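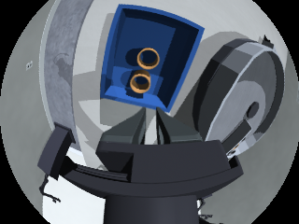
Dark gray gripper, fingers open.

Katach: a word list of color and shape terms

Katach maps plain English color and shape terms to short codes. The August release has 200 entries in one tab-separated file, sorted by code. Columns: code, term, class, modifier, source, note. Encoding is UTF-8 and the first line is a header.

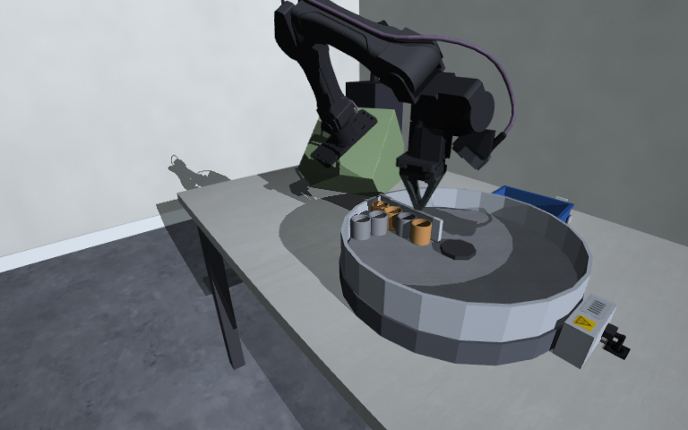
Robot arm with purple cable over a gray tray.

Sources
Terms come from the Nedodum paint index and the Joubert school glossary. Trade names were dropped. Spelling is American; "grey" is kept as an alias of "gray".

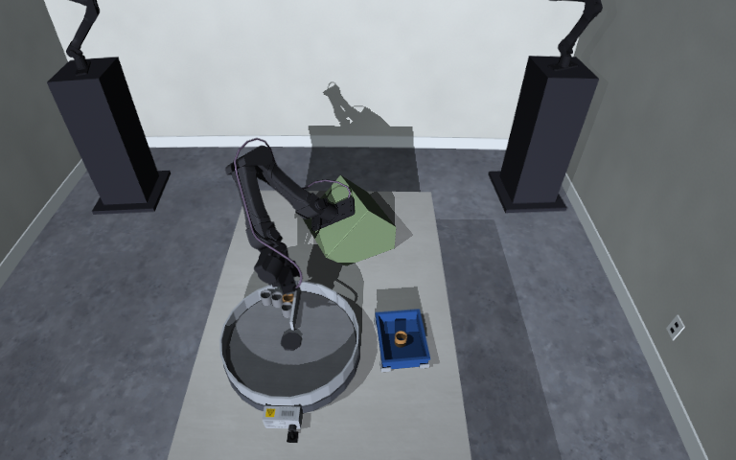 Pale green cube beside the arm, round tray with white rim.

Known gaps
Around 30 entries have no note. Codes starting with 9 are reserved. Pitumeck 6 reads the file but ignores the modifier column.
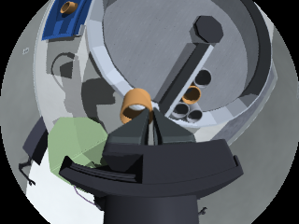

Shape terms are coded by outer form, and openings go in the modifier column. A tube and a solid rod share a class code. The orange piece near the fingertips is therefore "cylinder" with modifier "hollow", and its color is coded separately. Do not use "ring" for anything longer than it is wide.

Maintainer: Feven Tilahun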